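# Shared room, shared table: our report on the upstairs workroom

Imogen Wragg, Lies Dijkstra and Jelle Vermeulen
July 27, 2020

When we first chose the upstairs workroom at Plellel for our project, a few people on the course asked us, quite kindly, whether there was really enough in one room to fill a report. There was more than enough! We wanted to find out how a room that everybody uses and no one quite owns gets arranged over time, and whether a few small changes could make it nicer to work in. Our tutor, Eifion Nicholas, let us get on with it and only asked that we keep our spending under control (we had 28 pounds left at the end, and we were rather proud of that).

We began by talking to people. In all, 18 of them filled in our sheet, and nearly every one wrote something about the big grey table. They love it for its size, and they grumble about it for the same reason, as a surface that large invites you to put down whatever you happen to be carrying and then wander off to the desks. Cables came up again and again, and so did the question of where tall things ought to stand.
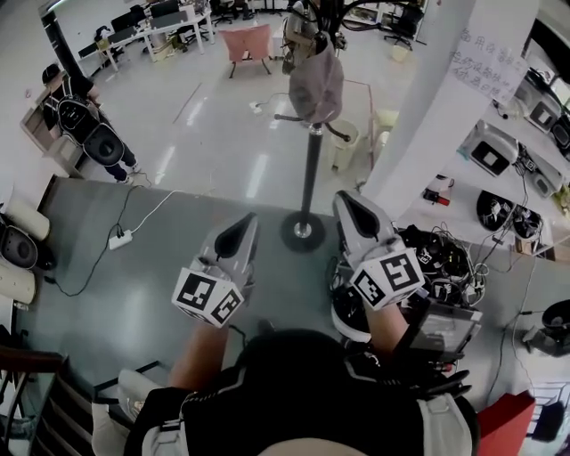
*Figure 1. The large grey table, with the tall black stand on its round base and the power strip near the front edge.*

We spent a good while on the power strip. Ilse Van Dijk, who looks after the bookings, would like it fixed under the tabletop, and Lies drew up two ways of doing that. Jelle preferred leaving it on top where people can reach it, and keeping the thin white cable along one side so that the middle of the table stays free. We argued about this through an entire lunch and in the end put both ideas into our plan, with Jelle's first as it costs nothing.

The wooden cabinet against the wall was a happier subject. It is a pleasant, light-coloured thing and people are fond of it, but the sheets told us that hardly anyone knew what was meant to go inside. We have suggested simple labels on the doors and a shelf kept just for borrowed items.

Our other suggestion is a short tidy at the end of each booking, with the table cleared first and the desks after. Ilse has agreed to try it from October, and Imogen will go back then with the same sheet.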